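Running sound for a festival crowd: a monitor engineer on the Ellville weekend

The monitor engineer for the Ellville open-air festival has worked the side-stage desk there for several seasons. The job is to mix what the performers hear, which has little to do with what the audience hears. We spoke by phone in May, shortly after the final lineup was announced, with the pop group Keskin in the closing slot and the singer Sellska directly before them.

The engineer asked to be identified by role only, as is common for crew under contract to touring acts. 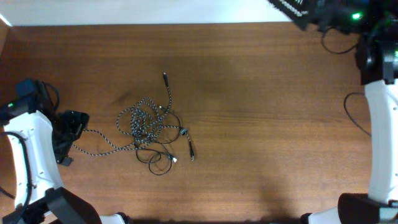
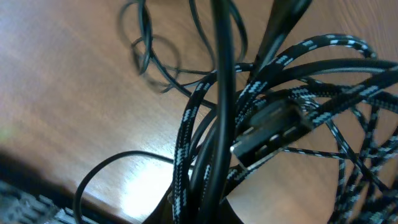 The first subject was the changeover. Ellville runs a single main stage, and the gap between Sellska and Keskin is fixed at 20 minutes in the running order. "That figure includes everything," the engineer says. "Risers off, risers on, line check, in-ear packs on the performers. If the first act runs over, the time comes out of ours. The closing act starts at 2130 regardless. The license is written that way."

Both acts use in-ear monitors, and both bring their own transmitter racks. The festival supplies the desk, the stage boxes and a small number of floor wedges as a fallback. According to the engineer, the fallback has been used once, when a support act arrived with transmitters tuned for another country.

"They had a rack in the 900 range and expected to switch it on and go. You can't assume that a frequency block is open just because it was open at the last show. We put them on wedges. They hadn't sung with wedges for years and the first two songs were rough. After that they settled."

Frequency planning starts several weeks before the gates open. Each act sends a list of every wireless device it intends to use, including microphones, packs, guitar systems and the crew's own talkback. The engineer enters all of it into one plan and looks for combinations that interfere with each other. Dance-heavy acts produce the longest lists. Keskin perform with a headset microphone and a pack for each member, plus a spare of each, plus handhelds for the spoken sections.

"People see the group and think the difficult part is the singing," the engineer says. "For my department the difficult part is costume. The pack has to go somewhere, and the jacket they rehearsed in is never the jacket they wear on the night. If the antenna ends up folded against the body under a metallic fabric, you lose range. I would like to see the outfits a week ahead. I usually see them when the performers walk up the ramp."

Asked whether Keskin sing live, a question that fills the comments under every clip of the group, the engineer gave a measured answer. There is a backing track, and it contains vocals. The headset microphones are open, and the performers' voices go to the main speakers together with the track. The balance between the two is set by the group's own front-of-house engineer and varies by song.

"In the choreography sections the track is higher. In the ballad it comes almost all the way down. I hear every microphone separately, all night, so I know who is singing. They all are. Some are tired by the end of it, and you hear that too."

Sellska's set is simpler on paper: four musicians, one lead vocal and a string part on playback. The complication is that she asks for changes to her ear mix during the show, using hand signals agreed in rehearsal. One finger toward the ear and up means more of her own voice. A flat palm means less of everything. The engineer keeps a hand on her channel for the full set and does not talk to anyone.

"Fans film that and post that she is angry with the sound crew," the engineer says. "She's asking for a bit more piano. It is a normal working conversation."

Weather is the other fixed concern. The Ellville stage has a roof but open sides, and the monitor desk stands on the side that takes the wind. Last season, rain reached the desk during an afternoon set and the crew ran the rest of the show with a clear plastic sheet over the faders. The position has since been moved back by one stage deck. The sight line to the performers is worse from there, so a small screen now shows the center of the stage – the engineer considers this a fair trade.

The conversation then turned to Histberg, the indoor winter event where the same crew works a room with a capacity of 700. The engineer prefers it in most respects. Cable runs are short, the temperature is steady and the radio environment is quiet once the house systems have been mapped. The drawback is stage volume. In a room of that size, the drum kit alone is loud enough to reach the vocal microphones, and the singers turn their packs up to compensate.

"I ask them to come down at soundcheck and they agree, and by the third song they're back up. I can put a limiter on the output. I can't make them rest their ears on the drive home."

On the trend toward performers bringing their own monitor mixes on a tablet, the engineer is neutral. It works for bands that have used the same setup for a long time. For a festival slot with no proper soundcheck, the saved mix is a starting point only – levels from a rehearsal room rarely hold on an outdoor stage with a crowd in front of it.

The crew arrives at Ellville the day before the public. The first task is labeling the stage boxes, and the second is walking the whole stage with a receiver to find the spots where the signal drops. Those spots are marked on the deck with white tape and passed on to each act's stage manager.

"Some of them tell the dancers and some of them don't," the engineer says. "I put the tape down either way."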